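Search the gallery Enter keywords Go

Open day at Arkeo, 2019-12-02

Arkeo let the public in for an afternoon to watch its household robot software, Nadness, practice in simulated living rooms. The coffee was free and the chairs were not built for people with hips. Randa Atallah ran the demonstration from a laptop with a sticker over its own logo, and told us the room library had reached 1,836 layouts. I asked to see all of them. She showed us one and moved on. 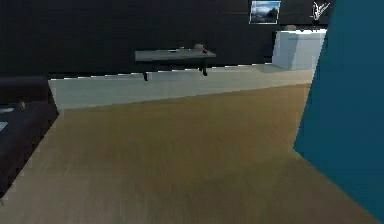 Why practice in a simulated room first?
A bad turn costs nothing there, and the room can be reset in a moment. Arkeo had run 780 trials in July alone, and the only casualty Randa would admit to was her sleep.

A practice living room from the demonstration. A dark back wall, a framed landscape, a wide stretch of wood floor and a coffee table I would happily own if it existed.

Nermin Bilgin took the questions afterward. There were 27 of us, and most wanted to know when it would do laundry. She said "later" in several different ways. The parking lot closed at five, as did the discussion.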